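The robot did what it was told, and that is the problem

Our repair shop at Plonis lost a morning of work in July to a fault that was written up as "operator error." I was the operator. I have had some time to think about that phrase, and I don't agree with it.

The job is putting hard drives into used desktop computers. The arm picks up a drive in its blue caddy, brings it over the open case, lowers it to the cage and pushes until it seats.

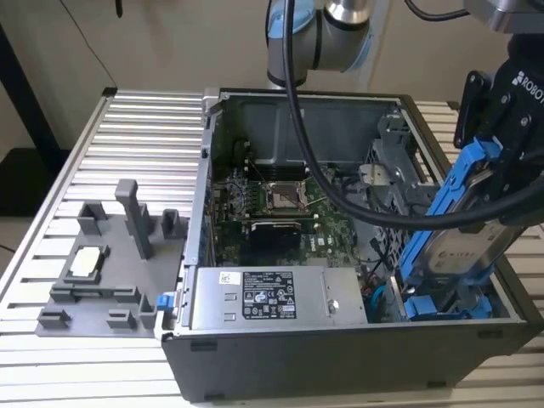
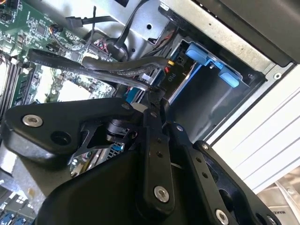
Drive work on an open desktop, from the bench and from the gripper. Photos: Josée Bergeron

On the morning in question we had run 12 machines without trouble. On the next one a data cable had been left lying over the mouth of the drive cage. The arm came down with the caddy, met the cable, and pushed. The program allowed a push of up to 70 newtons, a figure picked for the stiffest cages we see. The cable was pinched flat between caddy and cage, the connector at the board end tore loose, and the arm reported a good insertion. It had felt resistance followed by a stop, and a seated drive feels the same way.

The report says I should have dressed the cables before pressing start. That's true. It is step four on the card, and I skipped it.

But look at what the system was relying on. Used computers come in with their wiring in every possible state. Cables cross the board, loop over the power supply, and spring back up after you tuck them. A person fitting a drive by hand moves them aside without thinking and stops when something feels soft. We took that person's hands out of the job and left a line on a card in their place.

Wendt, who supplied the control software, offered us a retraining session. It took 60 minutes and it was fine. What I asked for was different: a lower force limit on first contact, a check on how far the caddy had traveled when it stopped, and a look into the cage before the arm moves down. The caddy that morning stopped 14 millimeters short. The arm knew its own position the whole time. It had the number and was never asked to use it.

We got the travel check. The force limit is "under review." The look into the cage was turned down as too slow, and I accept that speed matters to people who pay for the line. I would still like to see the slower cycle set against the price of a motherboard, with the two figures on one page.

There is a safety side to this as well. A colleague at Pukmont runs the same routine and reaches into the case between cycles to fix cables, with the arm paused and not locked out. She does it to keep step four. A rule that sends hands under a paused arm is a bad rule, however neatly it reads on the card.

Fault reports have a box for cause, and ours holds one short line. I would make it bigger.

Josée Bergeron
16th January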